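How to Check a Two-Arm Success Rate Before You Believe It

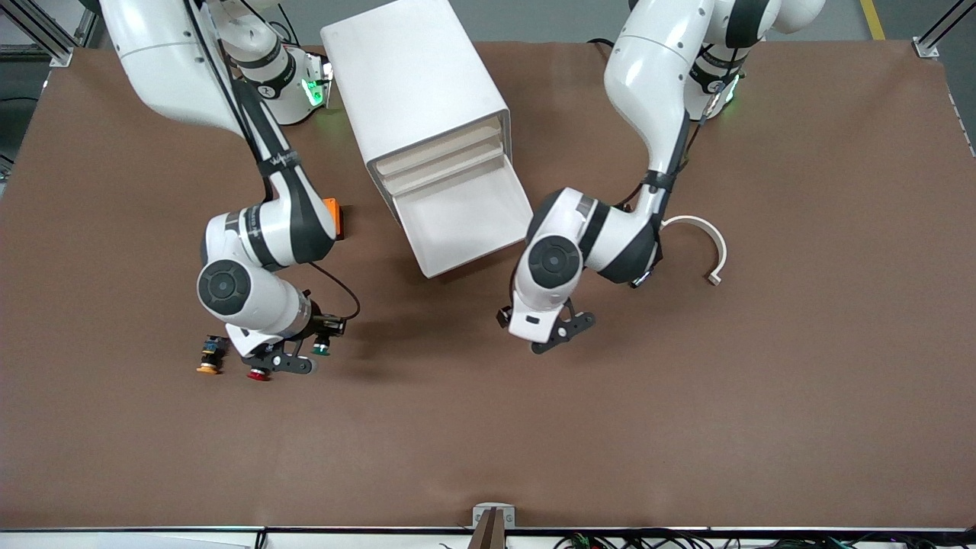
Two-arm box task on the brown tabletop, from the fixed workspace camera.

By Rahel Kofler
Thursday, June 7, 2018

Most papers on two-arm manipulation report one number. The policy succeeded on so many percent of trials, the baseline did worse, and the reader is supposed to nod. I have written a few of those numbers myself and would not bet lunch on the early ones. What follows is the procedure we now use on Guko, our box-handling benchmark, before a result leaves the room. It assumes you already have a trained policy and a log of trials. It will not make your policy any better.

Step 1. Write down what counts as success

Do this before running anything, and put it in a file with a date on it. "The box ends up upright" is not a definition. Upright within what angle? Held for how long after both grippers let go? Does a trial count if one arm did the job while the other hovered nearby? That last question cost us a whole results table. Ours now says that both grippers must touch the box during the lift, and the box must stand on its own for 5 seconds after release.

Step 2. Fix the start poses

Draw the poses at random from a list made in advance, and save the list. If a person places the box by hand with no list, that person will drift toward poses the robot likes. I have watched myself do it. Include awkward ones too: open end facing an arm, one corner close to a gripper, the box turned across the table so that neither arm has an easy side.

We use 291 start poses for evaluation. None of them appear in training, and we check this with a script.

Step 3. Label from video, blind

Ferdinand Auer labels our trials without knowing which policy produced them. Rename the files, shuffle them, keep the key somewhere else. A second person labels a share of the same clips. Where the two disagree, go back to Step 1, as your definition is probably loose.

A single overhead view hides things. A gripper can cover the contact you care about, and from above a box resting on a wrist can look a lot like a box in a grip. If the clip does not show it, mark the trial "unclear" and report those separately. Do not sort them into successes in the afternoon when you are tired.

Step 4. Count the trials you threw away

This is where I get suspicious of other people's work. Our October set started with 2,151 logged trials. After removing emergency stops, dropped camera feeds and runs where somebody "reset early," we had 1,191 left. That is a lot of missing robot.

Some of those removals were fair. Early resets were not - they were mostly failures that an operator got bored of watching. Put them back as failures unless the log gives a hardware fault. Then compute the rate both ways and print both. If the ranking of your methods changes, you do not have a result yet.

Step 5. Run a dumb baseline

Replay one recorded demonstration, open loop, no camera input, on every start pose. It takes a day and it is humbling. If your learned policy only beats the replay on poses near the middle of the table, say so in the abstract. A table of success by region of the workspace is more useful here than another average.

Step 6. Let someone else break it

Þórey Oddsson gets an afternoon with the setup and no instructions from the authors. She can change the lighting, move the start pose off the list or swap in a box of another weight. Her trials stay out of the main number and go in their own section, failures included.

Known gaps

We have no good answer for wear. Gripper pads change over a long run, and a policy tested first gets fresher pads than one tested last. Interleaving the policies helps, and we do that, but I would not call it solved. Beat Steiner thinks we should also repeat the full evaluation on a second pair of arms. He is right, and we have not done it.

The labeling sheet and the pose list format are in the Guko folder under "eval." Send corrections to me or to Ferdinand.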